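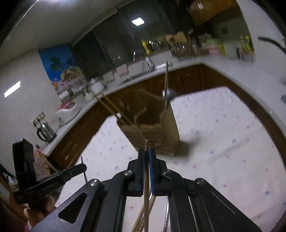
## 4.2 Goal Reminders and the Problem of Wallpaper

Participants in the reminder group (n = 22) wrote one personal goal on a card and kept it where they would see it every morning. The comparison group wrote the same kind of goal and put it in a drawer. Both groups logged their progress in Mudero, a plain habit diary, for 9 weeks starting in September.

For the first two weeks the visible card did everything its admirers promise. Logged effort rose, and entries grew long and rather noble. By week four the two groups could not be told apart, and several people in the reminder group had trouble recalling the wording of a card they slept beside. We call this the wallpaper effect, after the Rendgate pilot, where one participant had painted around hers.

Moving the card helped a little. Rewriting it helped more - 8 participants did so without being asked, and their entries picked up again for a week or so. The Trakska scale of self-rated drive showed no matching change, though its 186 items may have used up whatever drive there was to measure.

**Figure 3.** Tools at hand.

We did not test whether the drawer group ever opened the drawer. Two of them asked us, at the exit interview, which drawer.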